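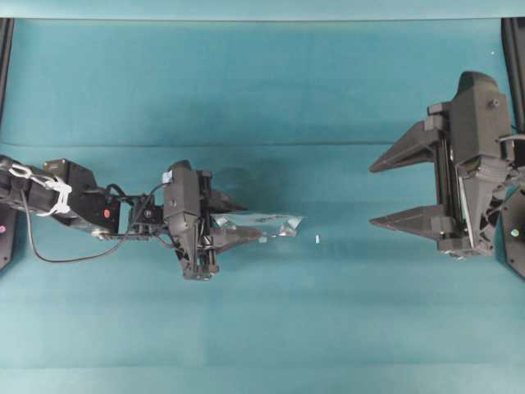
About Pudolent

Pudolent supplies and launders table linen on contract for hotels, conference venues and caterers. We hold the stock, wash it, press it, mend it and replace it at the end of its life. Customers pay a weekly rate per piece in circulation. There is no charge for ordinary wear.

The company was set up by Brahim Belhaj, who had previously managed the wash floor at Hodmont and remains our managing director. We employ 73 people at two sites. Washing, drying and ironing are done at Kadel. Stock control, mending and dispatch are at Xolalpa House, where the office is also based.

How the service works

Each contract starts with a table survey. We measure every table top and record the drop required on each side, then work out the cloth sizes. Most venues need fewer sizes than they expect. Square and round cloths are cut with an allowance for shrinkage, which is taken up in the first few washes and is small after that.

Soiled linen is collected in sealed bags and sorted by colour and fibre on arrival. Polyester and cotton are never washed in the same load. Wine, wax and grease marks are treated before the main wash. Cloths that come out still marked are washed a second time, and if the mark remains they are withdrawn and the customer's count is made up from reserve.

Dyed cloths are batch matched. A replacement is issued from the same dye lot where one exists; otherwise the whole set for that room is changed together. Dark and strong colours are dried at a lower setting than white and are not bleached. 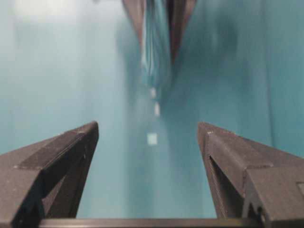 Gripper fingers against a teal surface.

Ironing and folding

Cloths leave the ironer flat and are folded in a screen fold, so that they can be opened along the length of a table by one person. Napkins are delivered flat unless the contract states otherwise. Creases from folding are normal. They can be reduced by laying cloths an hour before service and smoothing from the centre outwards.

Mending

Holes of up to 15 mm are darned or patched, provided they fall outside the table top area. Larger damage is normally a reason to withdraw the cloth. Hems are checked at every inspection and resewn when stitching has lifted. Withdrawn cotton is cut down for napkins or sold as wiping cloth.

Stock and standards

Our current colour range and size list took effect on 24/03/2023. The reserve stands at 2798 pieces and is recounted each August, when conference trade is at its lowest. Orders outside the standard range are accepted, subject to a minimum term agreed in writing.

Working with us

Enquiries from new customers should state the number of tables, their sizes and the usual days of use. Surveys are free of charge within our delivery area. Vacancies on the wash floor and in the mending room are posted at both site entrances and on the Vacancies page.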